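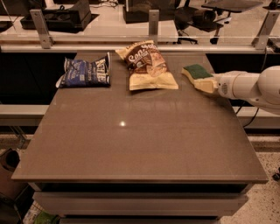
Two bags of chips on a brownish-grey tabletop.

Hello again from the Sarton studio, where I've spent most of November up to my elbows in floor samples. I promised last time that I'd tell you how the cork hunt was going, so settle in, it's a long one!

A quick recap for anyone new. We're doing the ground floor of a narrow terraced house, and the owners want one surface running from the front door right through to the garden. My first thought was large porcelain tiles (it usually is, I do love them), but the hallway is so skinny that we'd have been cutting nearly every single one. So I started ringing round about cork instead, and I've come away a bit of a convert.

Kikano sent over 12 samples and I laid them all out on the floor by the back window. The pale ones looked lovely in the morning and rather pink by teatime, which I hadn't bargained for. The darker, smokier ones held their colour much better. There's one with a long, streaky grain that I keep going back to, and I've been walking over it in my socks like a mad person. It's so quiet underfoot!

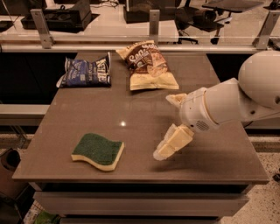 Then there's the question of finish. I'd always assumed you wanted the hardest, shiniest lacquer going, but the fitter I use at Vermeulen prefers a matt oil for hallways. A scratch can be rubbed down and patched on its own, whereas with lacquer you may end up redoing the whole room. You do have to oil it again every so often, mind, and some people simply won't. Ask yourself whether you're that person before you order (I am, I'm afraid, so my own kitchen is staying tiled).

Edges are the other thing. We've gone for a 9 mm board, and it has to meet the old stone step at the back door without leaving a lip. Giteck do a slim brass trim that should cover the join, and I've ordered two lengths in case I cut the first one wrong.

If you fancy seeing the cork for yourself, the samples will be out in the studio from Monday, along with 300 or so offcuts of tile that I need to clear. Take as many as you can carry, and bring your own box!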